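10th January

Every January my feed fills up with gut health tests, and this year the one following me from page to page is Verura. You post off a sample, you pay $178, and three weeks later you get a score and a list of foods to stop eating. I'm not buying it, in either sense.

My neighbour did. Her score was 11, which she was told is "depleted", and the cure was a monthly powder sold by the same company. I'd have been more surprised by anything else! Adwoa Ayaaba, who I used to work with at the Plaltcombe clinic, sent in two halves of one sample under different names last May. One came back "balanced" and one came back "at risk". She wrote and asked why, and got a discount code.

The site leans hard on a study of 2,790 customers who "reported feeling better". Well, so would I, if I'd paid that much and given up beer for a month. Was there a comparison group? I read the whole page and the footnotes, and if there was one they've hidden it beautifully. 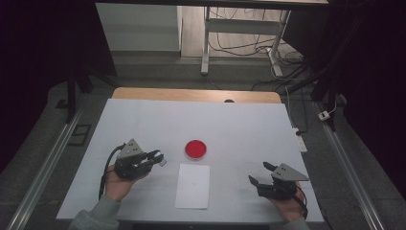
I don't doubt that the bugs in our guts matter. I doubt that anyone selling a kit online can tell you what yours mean, or that cutting out tomatoes (my neighbour's big sacrifice, in the middle of summer, with a garden full of them) will fix whatever it is.

If your stomach's been crook for weeks, see your GP. If it hasn't, keep the money. I've asked Verura for the full study and will post it if it turns up. So far I've had two automatic replies and the powder brochure.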